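Minutes of the Monthly Meeting
Feb 14, 2021, held by video call

Brândușa Nedelcu opened the call a few minutes late so that everyone had time to find the link, and thanked people for giving up part of a holiday to talk about resistance bands. The minutes of the last meeting were read over and accepted with one small fix (the door code had been written down in full, and it has now been taken out). 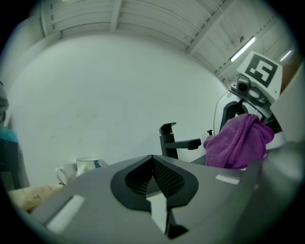 Zamani Home Fitness Club, Equipment and Lending Group

1. The lending shelf. We now have 28 band sets out with members, and it was lovely to hear how much use they are getting. Brândușa read out a note from a member on Jirkgate who does her seated rows every morning while the kettle boils and says she can once again reach the top cupboard without the step stool! Two sets have come back with worn handles. It was agreed to take these off the shelf altogether, and to ask borrowers to look along the full length of a band for nicks before each session.

2. Folding steppers. There was a long and friendly talk about whether to buy the Plorkard stepper or the Zustora one. Those who had tried both found the Plorkard quieter on a hard floor, though it is a heavy thing to lug up a flight of stairs, and a few people liked the Zustora for its wider foot plates. We have $771 left in the equipment fund. After some going back and forth it was voted to buy the Plorkard, 11 in favor and 2 against, and to look at the Zustora again in August if there is money to spare.

3. Cleaning of returned items. Bands and mats have been coming back in all sorts of states, and we went over what borrowers should do before handing them in. Mild dish soap and cool water are fine for the bands, which should then be hung up away from the sun; please, no bleach and no oily sprays, as they make the rubber sticky. Anyone short of space can manage perfectly well at a bathroom counter like the one shown, with a rectangular sink and a cloth beside it, doing one band at a time. Mats are too big for that and are better wiped down on the floor.

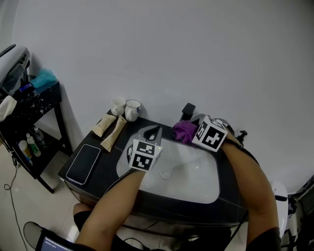 4. Online classes. The gentle morning class is filling up nicely, and the feeling was that it should stay at its present length, with a proper warm-up and plenty of time for chatting afterward (which several people said was their favorite part). A request came in for a session done wholly from a chair. Brândușa will put together a short routine of heel raises, knee lifts and arm circles and try it out on a few of us first. Anyone who keeps a towel within reach for the shoulder stretches will be all set, and a crumpled purple cloth like the one by the sink would do just as well if it is long enough to hold at both ends.

5. Any other business. The spare foam roller is still missing. Please have a look behind your sofas. A member asked if ankle weights could be added to the shelf, and this was put over to the next meeting so we can get some prices.

Actions: Brândușa to order the Plorkard stepper, send around the cleaning notes and draft the chair routine. All borrowers to check their bands for wear.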